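The Night Shift at Rumville Secondhand

Four in the afternoon and the shutters are only halfway up. You duck under. Inside it smells of radiator dust and old glue, and Ifigeneia Spanos is on a step stool with a paperback in her teeth, because both hands are full of other paperbacks.

She waves a foot. Come in, mind the boxes.

Rumville Secondhand opens late and closes later. Midnight most nights, one in the morning if there's a reading. It started as an accident. Spanos had a day job at a print shop called Hoster for the first three years and could only open after work. By the time she quit, the customers were night people. Nurses coming off shift. Line cooks. A retired bus driver who reads nothing but sea stories and complains about all of them.

"I tried mornings for one month," she says. "October. I sold a road atlas."

The shop is long and thin, one room wide, a corridor with ambitions. Fiction down the left wall, everything else down the right. There's no computer catalog. There's a ledger, green cover, third of its kind, and if you want to know whether a book is in you ask, and Spanos either walks straight to it or says no. In two evenings I never saw her walk to the wrong shelf. I did see her say no to a man who then found it himself, under Travel. She gave him a dollar off.

Prices are penciled inside the cover. Most are low. The dearest thing in the place is a set of bound almanacs in the glass case by the register, $215, which has been there so long that regulars say goodnight to it. Poetry is 90 cents if it's thin. How thin? She holds up a finger and a thumb. That thin.

The trade is harder than it was. Rent went up, then went up again. House clearances used to bring in a van load of books for nothing, now the families look everything up on their phones first and want top price for a water-stained cookbook. She bought a collection last winter, 37 boxes, from a schoolteacher's widow on Kuusk Street, and spent until spring sorting it. Half was good. The other half was textbooks, and you can't give away textbooks.
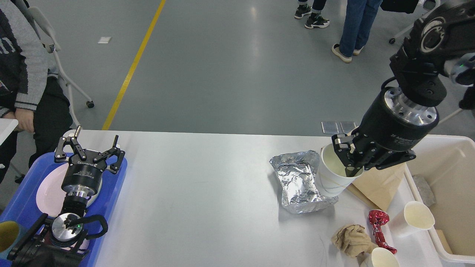
The readings are what keep the lights on, or so says Ramesh Rajput, who runs them. He's a writer himself, one novel, out of print, four copies on the shelf at eye level where he put them. Every other week he clears the center aisle, sets out folding chairs and lets anyone with ten minutes of material stand up and read it. Tickets are three bucks. Wine comes in paper cups, and there's usually a tray of somebody's baked something in a foil container, gone by the break. The first one drew Rajput's cousins. The last one I went to had 70 people in a room that seats maybe half that, the rest on the floor or leaning on Biography, and a teenager read a story about her grandfather's truck that shut the whole place up.

Rajput's rules are few. No introductions longer than the poem. No reading off a phone, he can't stand the blue light on peoples faces. If you go over time he rings a bicycle bell.

"The bell is very fair," he says. "I've rung it on myself."

He also publishes a little, under the name Imerance, a stapled pamphlet series made from whatever was best that season. Six so far. They sit in a shoe box by the register and sell better then anything in the glass case. I bought number two and number five and read both on the bus home, and missed my stop with number five, which is about a ferry that keeps getting cancelled.

Will it last? Spanos shrugs at this. Her lease has a year and a half to go. She's looked at a place closer to the hospital, bigger, with a real back room and heating that works, but it has no window to speak of and she likes a window. Rajput wants her to take it. They argue about it across the shop while customers browse, not quietly, and the bus driver has come down on Rajput's side.

By eleven on my second night the street outside was dark except for the laundromat. Five people still in. A woman in scrubs was sitting on the floor in Crime with her shoes off, forty pages into something she hadn't paid for yet. Spanos stepped over her legs to reach a shelf, put a book back, and went to make tea.

Rumville Secondhand is open from four until midnight, later on reading nights. Cash preferred. Bring a bag, she's always out of them.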